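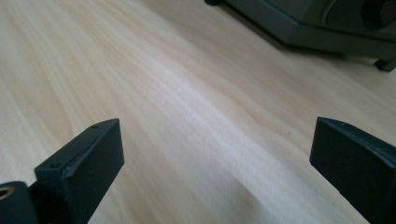
The new table. Pale wood veneer, grain runs diagonally here.

Short thread on the table, for those who asked what we ended up with after the old one was given to my cousin.

We looked at solid wood first. Rasha Majali had a solid one for years and liked it, but hers weighed so much that it took four people to get it up the stairs. We are on the third floor. Veneer it was.

I wanted something light. The room faces north and the old table was close to black, so by mid afternoon you needed the lamp on to read the mail. With this one I leave the lamp off until dinner.

The grain is streakier than I expected from the sample. The sample was the size of a playing card and looked like one flat color. Full size you get cream and tan bands and a lot of long lines. Took me a couple of days to like it. I do now.

If you are choosing from a sample, ask for a bigger one, or go see a whole top. The Prindedon store had one standing by the back door and I walked right past it.

It does have a sheen. Smooth finish, so it catches the light through the middle. If that bothers you, look for a matte one. Elis Pritchard has the matte version and says it shows grease from hands. Pick your problem.

Care so far: soft damp cloth, then a dry one, along the grain. No spray. The leaflet said to keep hot pans off for good and wet glasses off for the first 24 hours. I did both.

Felt pads under anything with a hard bottom. A pack of 8 was enough for the fruit bowl and the radio. The radio needed four.

Someone asked about sanding it if it gets scratched. I wouldn't. Veneer is thin and you can go through it fast. Percy Betancur went through his in one afternoon with a power sander and now keeps a runner over the spot.

Assembly was legs and bolts, about 2 hours for me working alone. Do it upside down on a blanket. Tighten everything again after a week, mine had loosened at one corner.

Chairs are next. The old ones are dark and I haven't decided whether to paint them or leave them. Cristian Henao votes leave them. Send me photos if you have dark chairs at a light table.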